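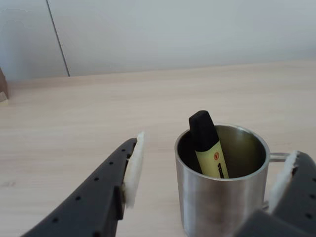
Unit 4: Reading a league table

Print this page | E-mail this page

These notes go with the Gutness season sheet. Bring the sheet to the seminar, with a pencil.

4.1 Points and goal difference

A win is worth three points and a draw one. Clubs level on points are split by goal difference, then by goals scored. Some leagues look first at the matches between the two clubs, so check the rules before you write that a side is "certain" of anything.

In the season sheet, Gutness finished top with 62 points. Skisier had the same total and a worse goal difference. Work out how many goals Skisier would have needed on the last day.

4.2 Games in hand

A game in hand is not three points. When you compare two clubs that have played a different number of matches, use points per game as well as the total.

4.3 Attendance

Average home gate at Gutness was 2,120. The lowest was 559, for a rearranged match in March with an afternoon kick-off. Leave that match out and work out the average again. Say which figure you would print.

Reading: Ní Mhurchú, chapter on tables and tie-breaks.

Written task: a match report of 100 words on the Flusadico game, with the league position in the first sentence.

Print this page | E-mail this page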